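Papers > Household Studies > Storbridge Working Series > Section 4
Filed under: Domestic Life, Food at Home

4.2 The bowl as a place of decision

Of the 89 households in the Storbridge survey, 86 kept fruit in a bowl on a table, and most described the arrangement as temporary. Fruit was put there on its way to being eaten. Some of it, by the evidence of the October diaries, was still on its way a fortnight later.

Gbeho and Zerouali hold that a bowl is filled for the eye and emptied by the stomach, with little contact between the two departments. Our diaries bear them out. Apples were bought out of duty, oranges out of optimism, and mangoes because somebody had been told they were good this week. The mango was then pressed with a thumb, daily, by every member of the household, until it was either ripe or bruised beyond telling.

Nor did the bowl enjoy much privacy. Tables laid with a decent cloth also took in post, boxes and clothing between one cupboard and the next, and respondents who apologised for the clothing never apologised for the fruit. A bowl of mixed fruit seems to act as a character reference for the rest of the room (Figure 6). 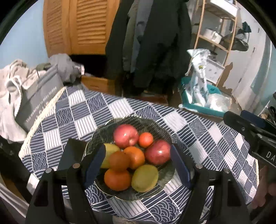
Figure 6. Apples, oranges and mangoes in a glass bowl on a checked tablecloth, with clothing at the side of the table.

Which fruit was eaten first from a mixed bowl?

Usually the oranges, with apples next. Mangoes went last, as they called for a knife, a plate and somebody willing to wash both.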